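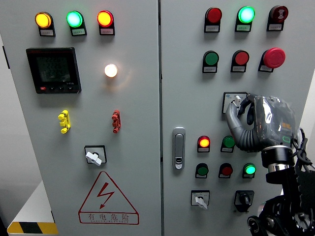 Workshop Builds > Robot Hands

Teaching a robot hand to turn a selector switch

So I spent most of May at the Tiseo workshop trying to get our hand to turn one little white lever on a control cabinet, and I'm writing down what worked before I forget it all. I'm assuming your arm already moves and your hand already opens and closes. If it doesn't, go do that first, I'll wait!

Step 1. Pick one switch and stick with it

We went with the lever on the right door, just under the big red emergency stop. Not the smartest choice, since a clumsy approach can whack the mushroom button, but it sits at a comfy height for the arm. Bring the wrist in from the side and from below, and save an approach pose well clear of the panel. I called mine Cotness (long story) and every run starts and ends there. Set the arm speed to 30 percent and leave it there, even when you get bored. Keep your own fingers off the doors while the arm is live, and keep the arm's stop button in your free hand.

Step 2. Start with the whole-hand grab

Curl all the fingers over the lever and roll the wrist. It's forgiving – you can be a bit off and still catch the thing – but a full fist covers up a lot of panel, and I could never tell what my knuckles were about to bump. Use it to check that your wrist axis lines up with the switch axis. If the arm shudders partway through the turn, they don't line up. Fix that before you go on.

Step 3. Move to a pinch

Thumb and index finger on the lever, everybody else curled down out of the way. Close slowly, stop as soon as both tips make contact, then add a tiny bit more squeeze. In Lornico (the control script we use) I ended up with grip force at 69, but your number will be different, so creep up on it.

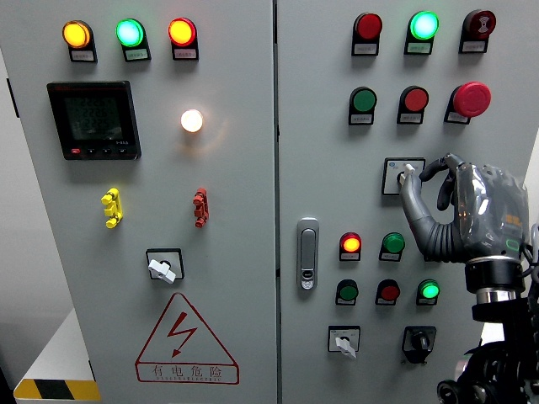 Zoila Ccori commented on my first draft that I should close the thumb first and bring the index finger to meet it, because closing both together kept shoving her lever sideways. I tried it and yep, much better. Thanks Zoila!

Step 4. Try one finger

For a nudge you don't need a grip at all. Point the index finger straight out, fold the others back, and come up to the lever from underneath. Go in tiny moves for the last bit and save the pose right at contact. 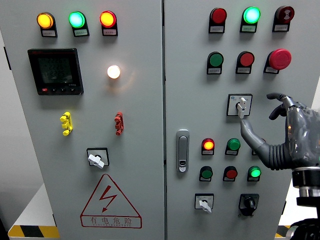
Step 5. Save your poses and back out

Open the fingers all the way before the wrist moves. I skipped it once and the arm tried to take the lever home with it. Name each pose by grip and switch, then copy the file somewhere that isn't the workshop laptop. I'll post my Lornico settings once I've cleaned up the comments in them.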